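Wudell richtet Tauschregal für Obst und Bürobedarf ein

Wudell. Im Nachbarschaftshaus Zirham können Anwohner seit Montag überzähliges Obst, Gemüse und kleine Haushaltssachen abgeben und mitnehmen. Das Angebot ist kostenlos, eine Anmeldung ist nicht nötig. Geöffnet ist der Raum montags bis freitags von 16 Uhr an bis zum frühen Abend.

Die Idee stammt aus dem Frühjahr. Im März hatte der Verein Plorkaren die Haushalte in der Siedlung gefragt, was bei ihnen regelmäßig übrig bleibt. 437 Bögen kamen zurück. Am häufigsten genannt wurde Obst, das zu viel gekauft oder im eigenen Garten geerntet worden war, danach Stifte, Hefte und anderes Schreibmaterial. Beides hat nun einen Platz im selben Raum bekommen.

Für die Einrichtung standen 1.393 Euro zur Verfügung. Der größte Teil des Geldes ging nach Angaben des Vereins in eine neue Beleuchtung und in den Anstrich. Regale und Körbe sind überwiegend Spenden aus der Siedlung und passen entsprechend wenig zueinander. Vier weitere Körbe werden noch gesucht, möglichst aus Kunststoff, damit sie sich auswaschen lassen.

Angenommen wird nur ganze, ungeschnittene Ware ohne Druckstellen. Beeren sollen am selben Tag gepflückt oder gekauft sein. Gekochtes, Fleisch und Milchprodukte bleiben ausgeschlossen — auch dann, wenn die Packung noch verschlossen ist. Wer Obst bringt, legt es selbst in den Korb. Am Abend wird durchgesehen und aussortiert, was nicht mehr gut ist. Einen Kompostbehälter gibt es im Hof.

Stifte gehören nicht zum Obst, sondern auf das kleine Holzregal. Saadet Dursun, die den Raum betreut, bittet darum, sie vorher auf einem Blatt Papier auszuprobieren. Eingetrocknete Marker hätten schon in der Probewoche einen halben Schuhkarton gefüllt. Taschen können dagelassen werden, wenn sie sauber sind.

Über eine Erweiterung auf Konserven will der Verein nach den Sommerferien entscheiden. Dafür müsste ein zweiter Schrank angeschafft werden, und der Platz neben der Tür ist knapp. 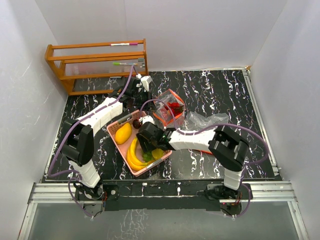

Kaj Fogh hält die Öffnungszeiten für zu kurz: Wer im Schichtdienst arbeite, komme nachmittags selten vorbei, und Pfirsiche warteten nun einmal nicht bis zum nächsten freien Tag. Er wünscht sich deshalb wenigstens am Samstagvormittag eine zusätzliche Stunde und würde den Schlüssel dafür auch selbst abholen.

Der Verein will den Vorschlag beim nächsten Treffen besprechen. Bis dahin bleibt es bei den bisherigen Zeiten. Körbe können während der Öffnungszeiten im Nachbarschaftshaus abgegeben werden, Eingang über den Hof.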